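**February, Saturday, late morning**

Tea corner at the Dalotville shop. Finally got to this.

Started with the kettle. Scale was thick on the floor of it and up past the first level mark. Mixed citric acid at 14 g to 600 ml, brought it to a boil, switched off and let it sit. Checked at 20 minutes, still a ring at the bottom, so gave it the full 40. Poured out, rinsed three times, boiled one plain kettle and threw that away too. No taste left in the second boil.

Do not use the vinegar again. Noemi Carbone did it that way in the fall and the tea tasted of it for a week.

Boil time before and after, 600 ml from the cold tap each time:

- before descaling: 2 min 50
- after: 2 min 35

I didn't measure the water temperature, so don't read much into the difference. Shutoff clicks cleanly both times.

Cord: went over the whole length with the plug out. No nicks, no stiff spots near the body. Wiped it down because it was sticky.

**Table**

Old paper came up in one piece. Fresh brown paper down, taped on the underside only. Tape on the top edge lifts when it gets damp and then people pick at it. The roll from Parisi is 80 g and takes a splash better than the thin stuff we had from Rurthorpe. Enough left for one more change. Reorder under 1672 on the supply sheet; the line above it is the white and we don't want that.

**Drying rack**

Black wire one. Scrubbed the loops with the bottle brush and dish soap, dried with a rag. Checked the feet for rust, small patch on one, sanded and touched up with the Jilesix enamel. Leave it overnight before it goes anywhere wet.

The light dowel sits across the top on the two uprights. It's only resting, so lift it off before moving the rack. I'd like to try hanging the dish cloth over it instead of on the faucet. If it rolls, file a shallow flat on each end.

Cups go upside down on the pegs. The narrow ones don't drain well if they're pushed all the way down, so leave a little air at the rim.

To do:

- kettle handle has a seam that holds grime, needs a toothbrush
- find a tray that fits under the rack
- write the citric acid amount on the jar lid
- ask Noemi if she wants the white cup kept out or put back in the cupboard
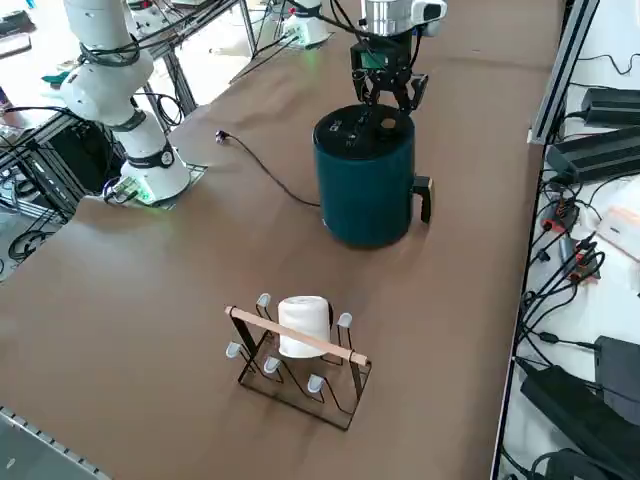 How often should the kettle be descaled?

Every six weeks with the tap water here, or sooner if flakes show up in the cup. Same mix as above, 14 g of citric acid to 600 ml.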